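Doltow Table Lamp, Chrome Base with White Drum Shade

Stock code 1149. In stock, ships from our Iltov warehouse.

The Doltow is a plug-in table lamp for bedside tables, hall stands and desks. It takes a standard E27 globe, LED only, and the globe is sold separately. The cord is clear and leaves the base at the back.

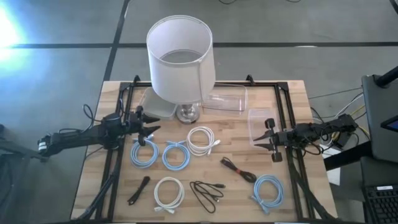 Most customers buy the Doltow for a bedroom, and it suits a room where the bed head is low and the light needs to stay below eye level. The shade is open at the top, so part of the light goes up the wall and the rest falls on the table. The white fabric gives an even glow with a warm white globe. With a cool white globe it looks a bit flat, and we don't recommend one. The chrome base picks up the colour of whatever it stands near, and on a pale wooden top like this one it reads lighter than it does on dark timber.

Colours and sizes

The shade comes in white only. We no longer stock the charcoal shade that was sold with the earlier model. If you have one of those lamps and need a new shade, the white one fits without an adaptor.

The Uzor is the same lamp with a brushed finish. It costs the same and uses the same shade and fittings.

Putting it together

The lamp comes in 2 parts, base and shade. No tools are needed.

1. Stand the base on a flat surface and take off the protective film. Leave the lamp unplugged.

2. Unscrew the shade ring from the lamp holder and lower the shade over it. Screw the ring back on finger tight. If the shade sits crooked, loosen the ring, turn the shade a little and try again. 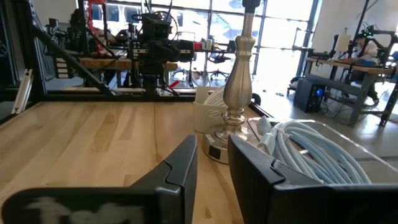

3. Fit the globe, then plug in and switch on at the wall. The lamp switch is on the cord.

Care

Dust the shade with a dry cloth or the soft brush of a vacuum cleaner. Don't wet the fabric, as water leaves a ring. Wipe the base with a soft damp cloth and dry it straight away. Metal polish isn't needed and can get into the lamp holder. Fingerprints show on chrome, particularly on the rounded body below the neck, and a microfibre cloth will take them off.
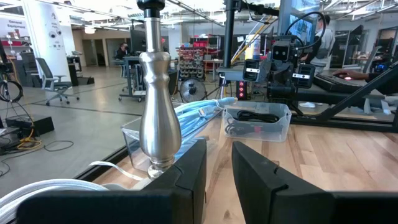 Delivery and returns

Price is $127 including delivery to metropolitan areas. Country orders are quoted at checkout. The warranty is 2 years and covers the lamp holder, switch and cord. It doesn't cover the shade. For spare parts, use the Datow parts form and quote the stock code.

Page updated April 14, 2020.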